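Ketley Shoppers' Group
Minutes, June meeting, 7.30pm, back room

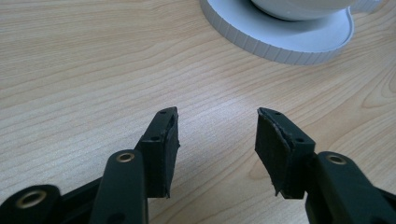 1. Apologies and last minutes
Two apologies. Last minutes agreed, one change: the bakery at Skakley shuts at 4, not 5.

2. Skakley store, prices
Long one. Own-label butter up again, tinned tomatoes same price but smaller tin. Several people cross about the tin. Price diary now has 2649 entries going back to the start, of which 1229 are Skakley. Rest mostly Vetau, a few from the market. Agreed the diary is only useful if people write down the weight as well as the price. Please write down the weight.

Question whether loyalty prices go in as the main price. Discussion went round a bit. Decided: both, shelf price first, card price in brackets.

3. Vetau opening hours
Letter back from Vetau head office. Polite, says very little. Late opening "under review". Group wants a second letter asking for a date. Also to ask about the self-service tills, only 2 working most evenings, and whether the staffed till will be kept on after 8. Draft to go round by email before it's sent, not after like last time.

4. Kemppainen delivery
Minimum order gone up. Some members have been sharing orders with neighbours, works fine but the substitutions are a pain when its somebody else's shopping. One member got oat biscuits for oat milk. Suggestion to tick "no substitutions" on shared orders. Agreed as advice, not a rule.

Slots: mornings hard to get in the village, evenings easier. No action.

5. Yellow sticker times
List for the noticeboard is out of date. Skakley reductions seem to be later now, Vetau varies. Members to send in times they've seen, with the shop name please, half of the last lot had no shop on.

6. AOB
Trolley coins: Skakley trolleys still won't take the new tokens. Bags for life swap box is full, take some home. Request for a talk on unit pricing, left till the autumn programe.

Actions
- second letter to Vetau, draft round first
- new sticker list up on board
- diary sheets reprinted with a weight column

Closed 9.10pm. Next meeting same room, same time.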